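The Case for a Colored Work Surface

Most small rooms used for sorting, repair or assembly are furnished with whatever tables were left over from something else. The tables are usually white, gray or pale wood. I think this is a mistake, and a cheap one to fix. At least one surface in such a room should be a strong, single color, and it should be kept for handling small items only.

The argument is mainly about contrast. Small parts are often pale. Beads, foam pieces, plastic caps, erasers, buttons and putty tend toward white, cream or beige. On a white desk they have to be found by their shadows, and shadows depend on where the lamp is. On a red or dark blue surface the edge of the item is visible under any ordinary light. The eye doesn't need to search, and a hand can go straight to the part.

Gladys Simiyu made the opposite case to me at Nultthorpe in August. Her view is that a colored table tires the eyes over a long session and makes color matching unreliable. The second objection is correct. Nobody should judge paint or thread against red. The first I find weaker. A matte surface at moderate light gave me no trouble over 3 hours of sorting, while a glossy white one did in less than half that time. Gloss is the larger problem, and it is a separate purchase decision.

Placement

The colored table should stand between other surfaces, with storage on one side and a general desk on the other. Items not in use go to the sides. Drinks, labels, cables and small devices also go to the sides. The common error is to let the center table collect these things during the day until it becomes one more shelf. Once that happens the contrast is worth very little, as a pale part next to a pale cup is again hard to see.

Side surfaces can stay white. They hold larger objects, which are easy to see on anything. A low cabinet is adequate if the top is within arm's reach of the person working.

The beige ball just above the red top and the off-white piece on it show the effect well enough. Both are small, both are pale, and neither would stand out much on the white desk to the right.
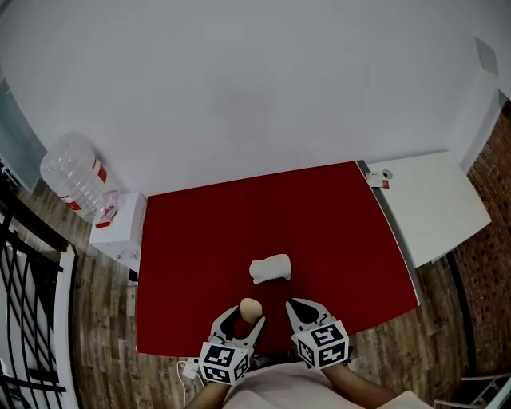
Cost and upkeep

A new table is not required. At Zudmont we covered 2 old desks with matte adhesive film and trimmed the corners with a utility knife. The film scratches, and the scratches show lighter than the surface, so it needs replacing when they start to look like debris. A painted top lasts longer but has to cure fully before use.

Cleaning is more frequent than with white furniture. Dust and lint are visible on strong colors, and people complain about this. I count it in favor of the method. Dust on a sorting surface ends up in the parts, and a table that shows it will be wiped.

My recommendation for the Miah room is one red table in the middle, matte, with the existing white units left where they are.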